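The Koston letter came back again, the third one. The airbag recall covers my wagon, they say, but the part won't reach the Dutanier shop until January. Meanwhile I'm told to keep passengers out of the front seat. So they admit it could hurt somebody and still want me driving it 70 miles to work. I asked about a loaner and got a form.
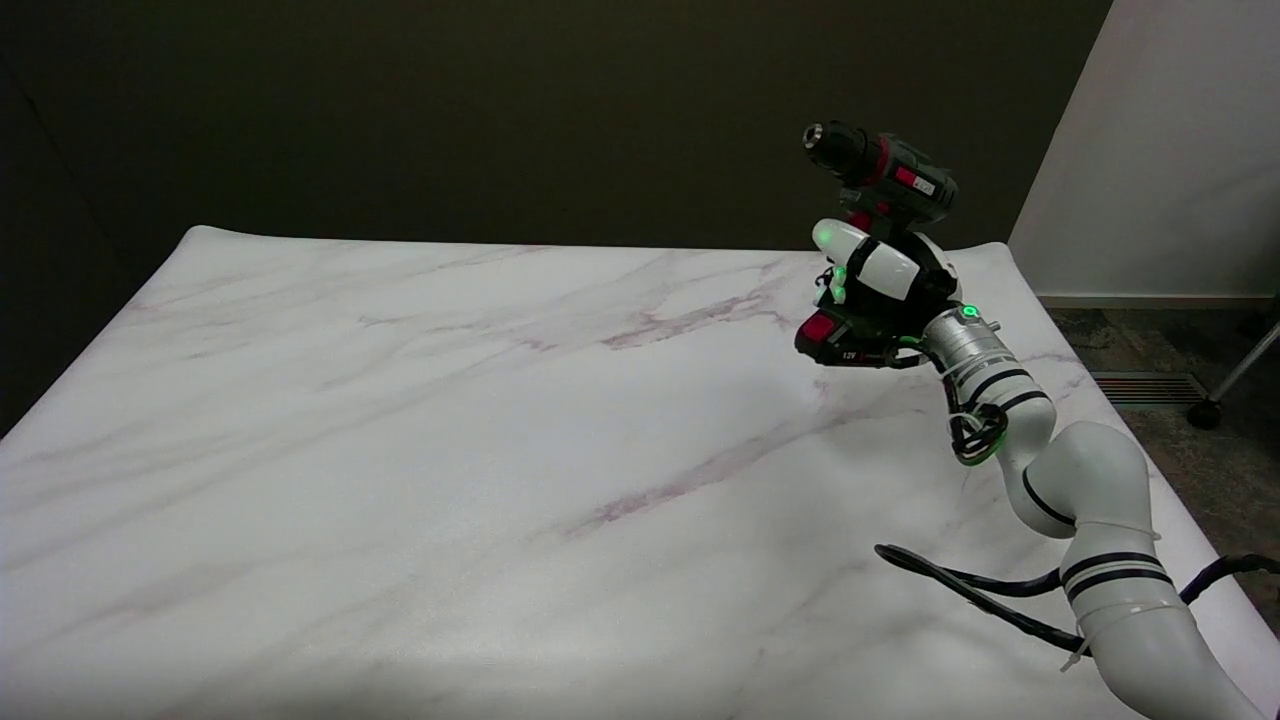
Last changed: October 3, 2018

Gönül Bilgin called back from the claims office. She offers 200 dollars for the trouble if I sign away the rest. I don't buy it. Cengiz signed his in the spring and then paid 3000 for the steering, same car, same year. She said the two problems are unrelated. Maybe. I'd like to see that in writing. Put the form in the drawer, unsigned.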